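Home | Articles | Recent changes | Random page

Layer cake

A layer cake is a cake made of two or more sheets of sponge or butter cake stacked with a filling between them. The filling may be buttercream, jam, custard or whipped cream, and the outside is usually frosted. Layer cakes are baked for birthdays and weddings, and are sold whole or by the slice in bakeries and cafés.

Early versions were baked as a single deep cake and split with a long knife or a thread. Shallow pans later made it possible to bake each layer on its own, which gave a more even crumb and a shorter time in the oven.

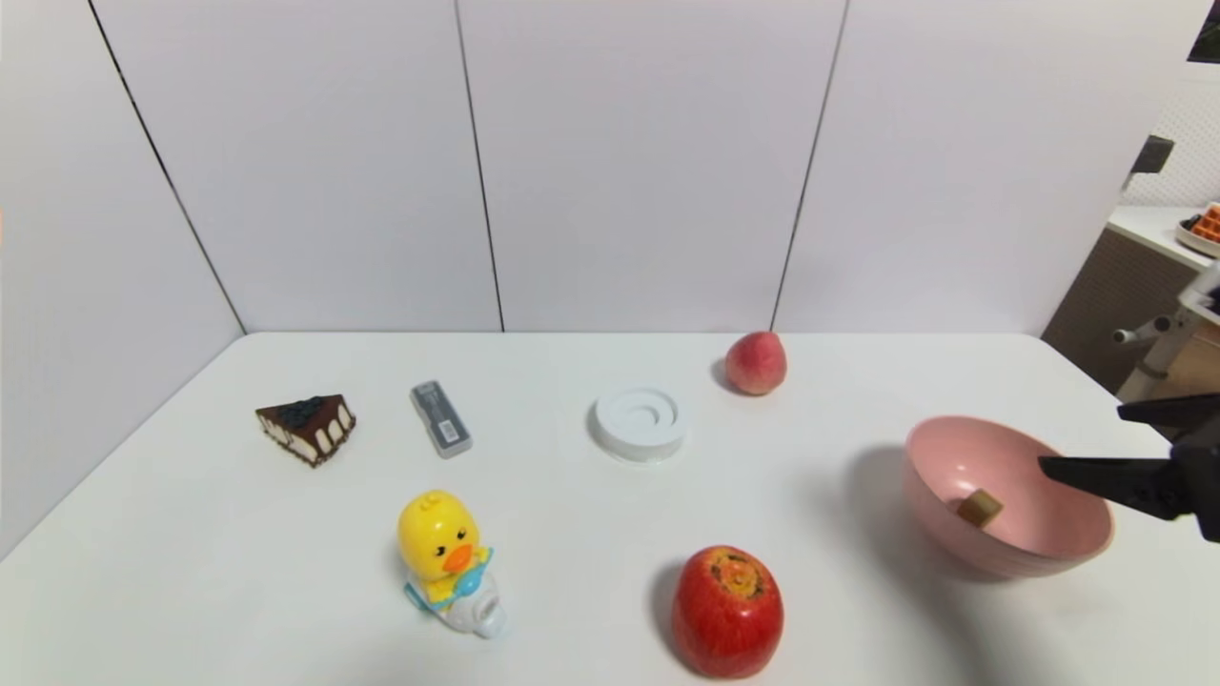

Decoration varies by region and by baker. Smooth frosting is the most common finish, followed by piping, nuts and grated chocolate. Contrast in color is often used on dark cakes, as with a wedge of chocolate cake that has vertical white cream stripes along its edge and blueberries piled near the wide end. Fresh fruit is normally added shortly before serving – it can bleed into pale frosting if left overnight.

A round cake 26 cm across is generally cut into 10 or 15 portions. In the town of Windau, the Elanora bakery sells a tall honey version with sour cream filling, rested for a full day before cutting. The Lurngate cake, a plainer relative with plum jam, is made mainly in June.

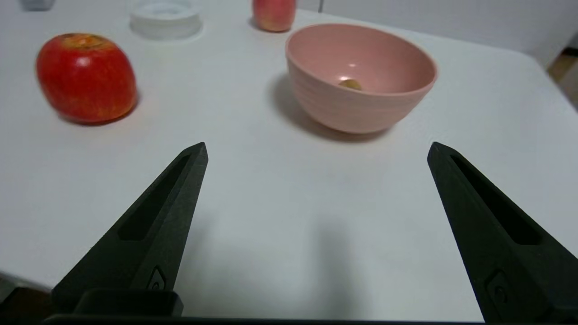

White tabletop with a faint shadow.

Frosted layer cakes keep for two or three days in a cool place. Unfrosted layers can be wrapped and frozen, then filled while still firm.

Categories: Cakes | Layered desserts | Baking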